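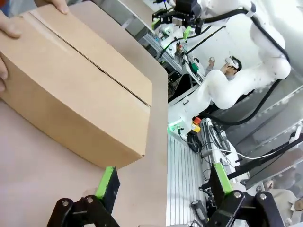

Wrist view, box test, Dreltness fingers fully open.

I spent the better part of a week trying to like the Dreltness gripper, and I'm still not there. It has two black fingers with a strip of lime green along the edge, and the sales page promises it will "handle everyday packaging." I wanted to see that for myself with a plain closed cardboard box, the kind with two flaps meeting in a seam on top.

A box is a rude thing to hand a gripper. It's wider than you want, the sides are smooth, and if you squeeze hard enough to hold it you start denting it. My old Ikutard fingers are ugly and slow, but they have soft pads and they forgive a bad approach. The Dreltness pads are flat. Come in a few degrees off and you're pushing on an edge.

Then there's the camera. Dreltness makes a lot of noise about the wrist view, and fine, the fingers do stay in sight along the bottom. But hold a box up close and it eats the left half of what you see. I'd trade some of that for a wider look at the table.

Control was through a VR headset and handheld controller, using the Gindance software. I logged 400 grasps on assorted boxes with each set of fingers. Dreltness dropped or crushed 12 more than Ikutard did. You can call that noise if you like. I call it a poor return on a gripper that cost me $1251, when the Ikutard pair was nearly half that.

What I did like: the linkage feels stiff, swapping it on takes a couple of minutes, and the green edges are easy to pick out on video. That last one is worth more than I expected.

Trujillo is supposed to ship a softer pad kit in March. I'll try it if the price is sane. Until then the Ikutards go back on.

Posted Feb 18, 2026

Search this blog Go

This site uses cookies. By continuing to browse you accept our use of cookies. OK

Contact | © 2026 | Back to top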